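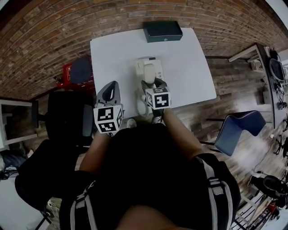 Section 4. Working a shift with the hand-held grippers

Read this before your first shift on the Kestix. Even if you did the old manual pick course. Section 3 covers charging and pairing, don't skip it.

4.1 What changes for you

Up to now, bench staff at Lestalthorpe picked, turned and placed parts by hand, all day. From January 1, 2021 the repeat picks go to the Kestix arms in the next bay. Your job moves to showing the arms how. You do the task with the grippers, the recording goes to the arms, the arms repeat it. When they get stuck, it comes back to your table.

Pay grade stays the same. Breaks stay the same, plus the extra ones in 4.5. Piece rate is gone for anyone on the grippers, so there is no reason to rush a demonstration. A fast sloppy one is worse than none, the arms copy the slop.

4.2 Before you start

1. Table clear except for the part you are working on. Phones, cups, tape rolls, all off.
2. Straps over both shoulders, flat, no twists. Snug but you should be able to breathe in fully.
3. Sleeves up or short. Loose cuffs get in the jaws.
4. Check the marker cubes. One on each gripper, black-and-white patterns. Wipe with the dry cloth only. No spray.
5. Left gripper in left hand, right in right. They are NOT the same, the calibration is stored per side.
6. Squeeze and release each one twice. Jaws should open all the way on their own. If one drags, tag it and take the spare.

Note: a scratched or peeling cube is a dead cube. Don't fix it with marker pen. Somebody did this in the trial and we lost 40 recordings.

4.3 Recording a demonstration

1. Stand square to the table. Lean from the hips, not the neck.
2. Hold both grippers out in front, cubes in view, wait for the tone.
3. Reach for the part. Close the jaws slowly until they touch, then a little more.
4. Lift, move, set down. Let go fully before you pull back.
5. Bring both grippers back to the start position. Wait for the second tone.
6. Say "keep" or "drop". If you fumbled, say drop. No one is scoring you on drops.

If only one hand has work to do, keep the other one up and still. Don't rest it on the table edge or let it hang, tracking goes with it and the whole take is binned.

Rounded parts and anything with a cord or tail: grip the body, not the tail. Let the tail lie where it wants. The arms need to see it lying in different ways, so do not tidy it between takes.

A set is 14 takes of the same part. Move the part a bit each time. Turn it too. If all the takes look alike the arm learns one spot on the table and nothing else.

CAUTION: Do not put fingers between the jaws to free a stuck part. Open the gripper, set it down, then use your hand.

CAUTION: Keep the floor behind your feet clear. You will be looking at the part and not at where you step. Bags and jackets off to the side or on the hooks.

4.4 When the arms hand work back

1. The light on the bay goes amber and a ticket prints. Code 408 means the arm could not find a grip. Other codes, see Section 7.
2. Bring the part over. Leave it as it was if you can.
3. Do it your own way first, bare hands. Then work out how to do the same with the grippers.
4. Record one set.
5. Write on the ticket what you did different. Plain words are fine. "Came in from the side" is a good note.

This last step matters more than it looks. The people who have handled these parts for years know things the recordings dont show, and the ticket is how that gets to the Donati engineers.

4.5 Hands, wrists, shoulders

Grippers off for ten minutes every hour. Sit, or walk round. Swap to inspection after lunch if the rota allows. Any tingling or soreness in the thumb, stop and report it the same shift, don't wait for the end of the week.

Table height can be changed, crank is on the left leg. Set it for yourself every time, the person before you was probably taller or shorter.

4.6 End of shift

1. Say "close session" and wait for the long tone.
2. Grippers on the charging rack, jaws open.
3. Straps on the hook. Not on the floor, not on a chair.
4. Sign the sheet, number of sets and any tagged gear.

Rota questions and retraning requests go to Qistina Tambunan at the shift desk. She also has the opt-out form, if you would rather stay on hand packing until April.

Nastuvska Bench Systems | Lestalthorpe site guide | Contact: shift desk | © Nastuvska. All rights reserved. | Back to top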